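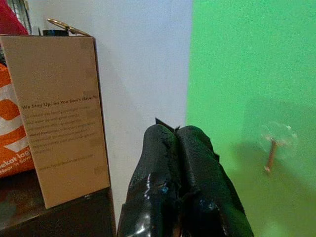
About Trernden

Trernden writes and tests working rules for small robot arms, the kind that pick things up off a table and put them down somewhere else. We are based in Dornstead, on the upper floor of a former seed warehouse, and we have been at it for 9 years. We love this work! People sometimes expect a rulebook office to be a quiet place, and then they come up the stairs and find everyone gathered at one bench arguing over how far a box should be from the wall.

How we got here

We started as a repair shop. Schools, packing rooms and small labs sent us grippers that had stopped gripping, and we fixed them and sent them back. After a while we noticed that the same ones kept returning with the same trouble. The parts were fine. The habits around them needed help: no record of when the pads had last been changed, no agreed way to stop the arm, no one sure who was allowed to restart it. So we began slipping a single printed page into every return box. Customers wrote back asking for more pages, and some of them sent us their own (a few were much better than ours, and we borrowed from them with thanks).

Those pages grew into the Groltov Notes, which now take up most of our time. We still repair things on Monday mornings, partly to keep our hands in and partly for the fun of it.

What the Groltov Notes cover

The Notes are a plain-language guide to running a table-top arm in an ordinary room. They sit alongside the law and the maker's manual and never replace either one. If a Note and your manual disagree, follow the manual and please write to tell us.

These are the parts people ask about most:

Before you power up. Walk around the bench. Look at the fingers of the gripper from the front and from both sides, and run the check sheet out loud if there are two of you. Know where the stop button is without having to look for it.

Coverings and wraps. Lots of users wrap or pad their grippers, and we have nothing against it. A wrap changes the grip and the width of the fingers, though, so write down what you used and when you put it on. Look at the edges and seams at the start of each shift. Fraying on the outside is noted on the sheet. If a strand can reach a joint or a moving part, stop and rewrap.

Everyday objects. We are very keen on testing with things from real shelves, such as printed cartons, shopping bags, cloths and jars. Blocks and balls are tidy, but real packaging creases and slides and has writing all over it. Keep a list of what is on the table for each run, and put it back in the same spot if you intend to compare one run with another.

Backdrops. A colored backdrop is a fine thing to use. Note the color, note the lighting, and watch for shadows thrown by the arm itself, which can change from morning to late afternoon.

People near the arm. One person runs the arm and one person may stop it, and on a small team those can be the same person. Anyone can call a halt. Nobody has to explain a halt until the arm is still.

Writing it down. The log is short on purpose. Date, object, wrap, anything odd. We have read some wonderful ten-page logs, but we have also seen what happens to them by the second month.

How a rule gets made

Anyone can suggest a rule, and we do mean anyone. Suggestions go on a board by the kettle and stay there until somebody picks one up and tries it at the bench. We run each new rule through 500 pick-ups with ordinary household items, spread over different operators and different times of day. Then it goes out to partner sites for a trial, and only after their comments are in do we put it in the Notes.

Plenty of ideas fall over along the way. We once wrote a lovely rule about labeling every object on all sides, and it lasted until people tried following it with a bag. It is still on the board. We have hopes for it.

So far we have received 2,661 comments on the Notes, and each one has had a reply from a person on our team. Some replies are long. We get carried away.

Training days

We run a one-day course called Pană for people who will be working next to an arm for the first time. It takes place at our bench in Dornstead or at yours. The morning is spent on stopping, inspecting and logging. In the afternoon everyone runs a short set of pick-ups using things they brought from home, which is always the best part of the day (bring something awkward!). Groups are kept small enough that everyone gets proper time at the controls.

There is no exam. You leave with a filled-in check sheet for a real session and a printed copy of the Notes, with wide margins for scribbling in.

What we don't do

We don't sell arms or grippers, and we take no commission from anyone who does. We don't certify machines. If you need a certificate for your site, you will want an accredited body, and we are glad to help you get your records in order before you call one.

Visiting and getting in touch

The workshop is open to visitors 2 afternoons a month from April on, and the door is at the back, next to the loading ramp. Please wear closed shoes and tie back long hair. You are welcome to bring your own gripper, wrapped or bare, and we will go over it with you at the bench.

Comments on the Notes can be sent through the form on our contact page or dropped in the box downstairs. Tell us which Note you mean and what you were picking up at the time.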